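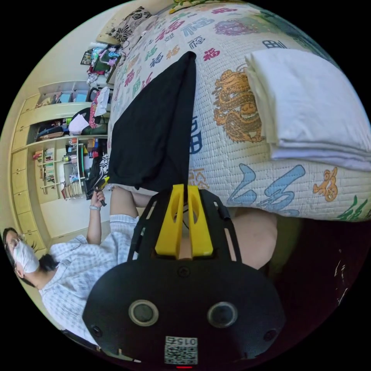
Keep the Boring Checks on Hand-Held Grippers

By Wing-yan Shih

A hand-held gripper is an easy machine to neglect. It has no cell around it, no fence, no door switch and no panel full of fault lights. People pick it up, work with it on a bed or a kitchen counter, and put it down when they are done. It looks like a tool, so it gets treated like one, and nobody would think of writing a maintenance plan for a pair of tongs.

I think that is a mistake. I look after the hand-held units at Ornby, and most of the bad recordings I have had to throw out came from units that seemed to be working fine. A robot arm with a loose joint will usually stop or complain. A hand-held gripper with a loose finger keeps going, because the person holding it makes up for the slack without noticing. The hand is very good at that. The recording carries the fault all the way through, and a robot that learns from it later has no hand to correct anything.

Last March we lost 278 recordings this way. They were all from bedroom work, mostly folding and moving cloth. One finger on one unit had shifted on its mount. You could close the gripper on a towel and it held. Li-hua Lo found the problem when she laid the closing positions side by side and one set did not come back to where it started. The repair took her 9 minutes. Sorting out which recordings were affected took most of two weeks.

Since then I have wanted the same short check done before every session, by the person who is going to hold the unit. It goes like this. Wipe the lenses with a clean dry cloth. Press each finger sideways and feel for movement at the base. Look at the slots in the fingers for cracks, starting at the ends. Touch every housing screw with the driver, and turn it only if it moves. Open and close the gripper 12 times and watch that both fingers come back to the same place. Make sure the label is clean and flat and that its number matches the one on the session sheet.

None of this is hard, and that is the main argument against it. Kwan-ho Siu, who runs the schedule at our second site, has told me more than once that people stop paying attention to a check that almost always passes. He would like to bring the units in every 2 weeks and have Li-hua go through them properly on the bench. He has a point about attention. I have watched people open and close a gripper while talking about lunch, and I doubt they could have told me what the fingers did.

I still disagree with him. A unit can be knocked against a bed frame on the first day after a bench check and be wrong for every session until the next one. The bench is the right place for replacing parts, cleaning out lint and testing the fit of the fingers. It can't tell you what state the unit was in yesterday afternoon. Cloth work makes this worse than most jobs. Lint gets into the moving parts, and soft things hide a bad grip. If you pick up a hard block with a crooked finger, the block tilts and you see it. A folded towel just gives a little.

There is also the question of who fixes what. Chin-lung Lam came to us from Hsueh, where operators were not allowed to touch a screw. Everything went back to the shop in a padded bag. I would go halfway on that. Operators should clean lenses and snug up housing screws, and that is all. Finger mounts go to the bench, every time, even when the fix looks obvious. A mount that has been tightened by eye in somebody's bedroom is worse than a loose one, as far as I am concerned. The loose one can at least be found by feel.

The other thing I would insist on is that swapped parts get written down against the unit number. Fingers look alike and they wander. We had a pair move between two housings in one afternoon, and each unit was then running on the other's measurements. Fung-ping Chou now keeps a plain notebook with one page per unit. I was asked to replace it with a form on the tablet, and I said no. The notebook sits next to the spare fingers, and people write in it.

What all this costs us is a few minutes at the start of each session, when the person has set out the cloth and wants to begin. I understand the impatience. I would rather have one fewer recording in a day and be able to say what condition the gripper was in for the rest. Kwan-ho and I have agreed to run it my way at one site and his way at the other until the next batch of fingers comes in, and Li-hua will compare the closing positions from both.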